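3.2 Objects and Containers 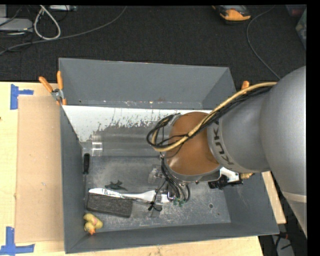 The objects of our study were chosen from what people keep in the kitchen drawers and on the shelves near them. We were interested in small mixed groups, because this is how such things are mostly stored at home. In a drawer, a spoon lies over a lid, a lid lies over a brush, and the person who opens the drawer must understand quickly which thing is on the top. A group where all items have the same shape would be easier to prepare, but it would tell us little about this question.

Figure 2. Mixed small objects in the gray bin, with a white utensil among the contents.

The full list was made from a household survey in Grevville, where the participants wrote down the contents of one drawer of their choice. The survey gave 3401 entries. Many of them were the same thing under different names (for example "turner", "flipper" and "spatula"), and we joined these by hand. Entries for food, medicine and sharp knives were removed. From the rest we selected 14 object types, which we divided in two groups: long objects with a handle, and compact objects without a handle. The division is not perfect. A measuring cup has a handle but behaves more like a compact object when it lies on its side - we placed it in the second group after some discussion.

Color was a smaller concern in the selection, but it can not be ignored. White and transparent items are common in kitchens and they are also the items that people in the survey described as "easy to lose". Against a gray metallic floor a white utensil is seen quite well, while clear plastic is noticed mostly by its bright highlights. For this reason we wanted both kinds to be present in the set, and we report them separately in Section 4.

The container is an open bin with gray painted sides. We considered also a new plastic drawer insert from Kendside, but its inner ribs divided the objects into rows, and then the arrangement was decided by the insert. A plain rectangular bin leaves the objects free to lie across each other. The bin had been in use for a long time before this work. Its floor is heavily scratched and cloudy, and on one inside panel the coating is flaking, so that the lower border of the white area is irregular. We did not repaint it. Home drawers are also worn, and a floor with scratches reflects the light in a less regular way than a new one. Readers who want to repeat the study with a clean container should expect that reflections will look different.

Each arrangement was prepared in the same manner. The objects were placed in a cloth bag, the bag was turned over a short distance above the bin, and the objects stayed as they fell. If an item landed outside the bin, the whole arrangement was repeated. No arrangement contained more than 8 objects. We fixed this limit after the pilot work in December, when fuller bins often hid the compact objects completely and the judges could not agree about their order.

To describe the arrangements we used the overlap scale of Kikuchi in a shortened form. The original scale has separate levels for objects which touch and objects which only lie near. In our material the judges confused these levels often, so we put them together. The Brarska drawer set, which is sometimes used for similar purposes, was not suitable here, as it includes only flat cutlery and has no transparent items.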